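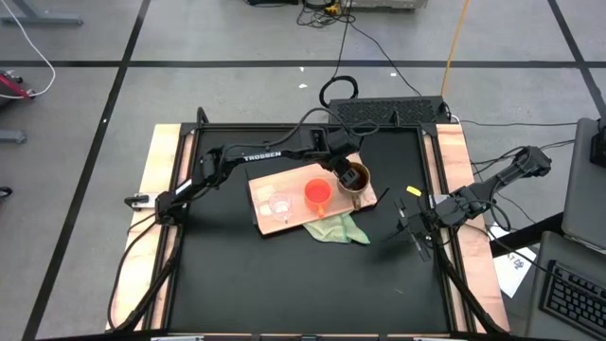
The Missing Milliliter
How one hospital audits the opioids it does not use

By Candela Zabala
October 22, 2018

A nurse at Stirstead General removes a vial of fentanyl from a locked cabinet. The vial holds 100 micrograms. The order calls for less. What remains must be discarded in front of a second licensed employee, who enters a code at the cabinet to confirm it. In hospital language this is a waste, and the record of it is a waste entry.

The pharmacy at Stirstead, which has 400 beds, began reviewing every one of those entries in July of last year. Over the following twelve months its software flagged 2,873 transactions in which the amount removed, the amount charted and the amount wasted did not agree. Most were resolved within a shift. A nurse had charted a dose late, or a witness had been called to another room before entering a code.

The rest went to Rozália Urban, the hospital's controlled substance analyst. Her position did not exist before the review started. She works in a windowless office behind the main pharmacy, with read access to the cabinet logs, the medication record, the time clock and the door badges.

"A single discrepancy tells me very little," Urban says. "I want to know whether it has company."

Diversion, the theft of medication by people authorized to handle it, is hard to measure. Inventory counts catch missing vials. They do not catch a full vial signed out for a patient who received half, or a syringe of saline handed over as waste. The count in the drawer will be correct in both cases.

The Skomel system, installed on all inpatient floors, compares each employee with others who hold the same job on the same unit and shift. It scores how often a person removes a drug, how much time passes between removal and charting, how often the full vial is wasted, and how often the same witness signs. Employees in the top 2 percent of scores are reviewed by hand each month.

Comparison by unit matters. An intensive care nurse will remove far more hydromorphone than one on a rehabilitation floor, and an early version of the report, which pooled the two, filled Urban's list with intensive care staff. Float nurses remain a problem. They have no fixed peer group, and the software assigns them to whichever unit they worked most. 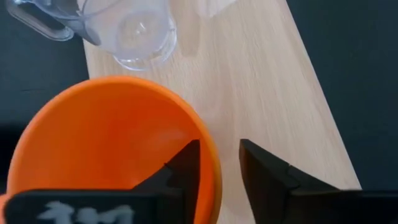
An orange bowl, viewed from above.

Operating rooms are handled separately. Anesthesia staff draw up several drugs before a case and return what is left at the end, so the gap between removal and charting has little value as a signal. Stirstead collects the leftover syringes in a locked return bin and tests a random share of them with a refractometer, which measures how far a liquid bends light. A reading outside the expected range for the labeled drug sends the syringe to Plallari, an outside laboratory, for confirmation.

The method has limits. Very dilute solutions produce readings close to that of saline, and the low concentration at which fentanyl is supplied places it in that group. Those syringes have to be sent out regardless, at greater cost.

Iñaki Requena, who directs the pharmacy, says the written procedure took longer to settle than the software did. An early draft let a charge nurse question an employee as soon as a score came in. The current one requires a chart review first, then a meeting attended by pharmacy, nursing and human resources. Drug testing may be requested only at that meeting.

Ximena Ocampo represents nurses at the hospital and argued for the change. She still objects to the way scores are stored. An employee cleared by a review keeps the score on file, and a manager can see it during transfers.

"Cleared should mean the number goes away," she says.

Requena says the hospital keeps the scores to detect slow changes over time. A proposal to hide them from managers after ninety days is under discussion, with access left to the analyst alone.

Stirstead's sister hospital, Valcárcel, is due to connect its cabinets to the same system next. Its floors use an older cabinet model that records the hour and minute of each removal and omits the seconds. Urban has asked for the firmware to be updated before the first report is run.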